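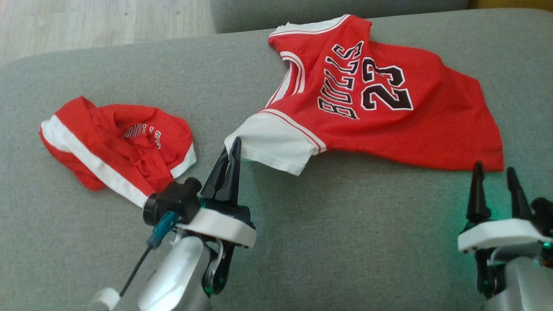
Um leitor da versão anterior escreveu que a tabela de tamanhos não batia com as etiquetas das peças que ele tinha em casa, e pediu que a coluna "tamanho" fosse separada em duas. A mudança foi feita nesta versão.

Vurnosell: anúncios de roupa esportiva usada

Resumo
Textos de anúncios de camisas, calções e agasalhos de segunda mão, em português, com categoria, estado da peça e preço pedido. São 4,000 anúncios, um por linha, em CSV com codificação UTF-8.

Origem
Os textos vieram de dois sites de classificados, Stunach e Brukaline, com autorização de ambos. Anúncios repetidos foram retirados quando título e preço eram iguais.

Colunas
id: número do anúncio
titulo: como o vendedor escreveu, com erros de digitação mantidos
modalidade: basquete, futebol, vôlei, corrida, outra
tamanho_etiqueta: o que o vendedor diz estar na etiqueta
tamanho_normalizado: PP a XGG, ou vazio
estado: seis níveis, de "nova" a "para retalho"
preco: em reais, sem centavos

Anotação
O estado foi marcado por duas pessoas, de forma independente, com concordância de 91%. Os casos divergentes foram relidos em conjunto. O guia de anotação está em docs/guia.txt.

Problemas conhecidos
Em 40 anúncios o preço se refere ao conjunto e não à peça. Tamanhos infantis ficaram sem normalização. "Original" e "réplica" são palavras do vendedor e não foram verificadas.

Uso
Serve para classificação de texto e busca. Não use para avaliar preço de mercado.

Privacidade
Telefones, nomes e endereços foram trocados por [REMOVIDO]. Se encontrar algum que escapou, abra um chamado com o id da linha.

Licença
CC BY 4.0. Manutenção: Jankauskaitė. Próxima revisão em dezembro.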